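Ticket: Right gripper drops slides on lift, Lenden fingers vs Bradix fingers
Status: Open, waiting on vendor
Opened by: Tianyou Song
Assigned: Sihan Hao
Cell: Umholm, two-arm table
Priority: Medium

Tianyou Song, 8:40 am
Swapped the right arm to the Lenden fingers last night per the comparison plan. Left arm still on Bradix. Slide sandals into blue basket, same task as before. Right arm drops on lift, 6 out of 20. Same arm had 2 out of 20 with the Bradix set. Nothing else changed that I know of. Logs on the share, folder "lenden_right".

Sihan Hao, 9:05 am
Did you redo the finger offset after the swap? Lenden tips are longer. If the controller still has the old length it closes too low and you get a bite on the sole instead of the strap.

Tianyou Song, 9:12 am
Yes, redid it. Checked twice. Tip touches the table where it should.

Sihan Hao, 9:15 am
Force setting?

Tianyou Song, 9:21 am
Left at 7 on the controller page, same number we used for Bradix. Went up one step on the last few tries, no real diffrence. Didn't want to go higher without asking.

Darnell Greenberg, 9:48 am
Don't go higher. Lindgren's note for the gripper body says long fingers put more load on the rail at the same setting. If anything go down and slow the lift.

Also which items are dropping? All of them or one kind?

Tianyou Song, 10:10 am
Mostly the black ones. Pink seems ok so far but fewer tries on those. Drops come right after lift starts, before the arm swings over. Item turns in the fingers and slips out heel first.

Peiyu Ding, 10:32 am
Can you post something from the overhead cam and something from a wrist cam. Hard to guess from the logs, the width reading looks normal to me right up to the slip.

Tianyou Song, 11:02 am
Both from this morning. 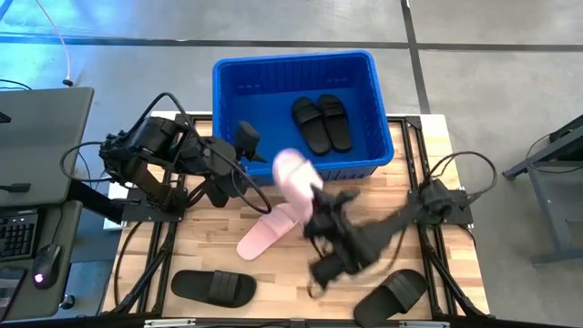
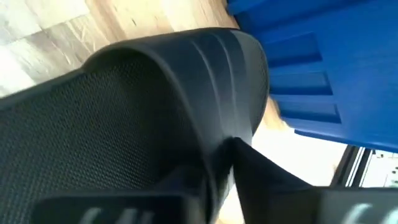 First is the table view, right arm with a pink slide. Second is wrist cam, fingers on black mesh with a rubber rim.

Peiyu Ding, 11:20 am
Thanks. In the wrist one the right finger tip is sitting right at the narrow end of the rim. Not much to hold there. And the grooves run lengthwise so I'd expect it to roll along them once there's weight on it. Is the grasp point picked by the model or by you?

Tianyou Song, 11:26 am
Model. Trained on Bradix fingers only.

Peiyu Ding, 11:31 am
Ok so that could be most of it. Bradix pads are wide and soft, they forgive a bad pick. Lenden pads are narrow. Same pick point, less contact. Not sure that's a fair comparison of the fingers then.

Salamatu Olatunji, 11:55 am
Jumping in from the camera side. Lettering on the fingers is smeared in that wrist shot, and the pale area past the basket is blown out. Mesh looks fine. Would like exposure locked before you rerun, otherwise we're comparing cameras too. I'd lock exposure and shorten it one step. Might need the second lamp on.

Sihan Hao, 12:04 pm
Agree. Plan for the rerun, right arm only:
1. Lock wrist cam exposure, both finger sets
2. Lift speed to half
3. Force back to 7
4. Grasp point set by hand on the strap, 20 tries Lenden, 20 tries Bradix
5. Then same again with the model picking
Black slides only for now, add pink after.

Tianyou Song, 12:09 pm
Ok. Need the table for the afternoon. Darnell are you using the controller?

Darnell Greenberg, 12:15 pm
Free after 2. Leave the left arm parked, I have a config loaded on it that I don't want lost.

Tianyou Song, 4:37 pm
Step 4 done. By hand on the strap:
Lenden 2 drops in 20
Bradix 2 drops in 20
So a tie when the pick is good. Both Lenden drops were on the same slide, strap folded under a bit. Half speed lift helps, no turning that I could see.
Step 5 tomorrow, out of time. Exposure lock is saved in the profile, Salamatu pls check I saved the right one.

Salamatu Olatunji, 4:50 pm
Right one. Lettering reads sharp now.

Sihan Hao, 5:02 pm
Good. Keeping this open. Asked Lenden if they sell a wider pad for the same finger, no reply yet. If they do I'd rather try that before retraining anything. Tianyou put the full speed numbers in the sheet too, marked as old settings, so they dont get mixed in with the new ones.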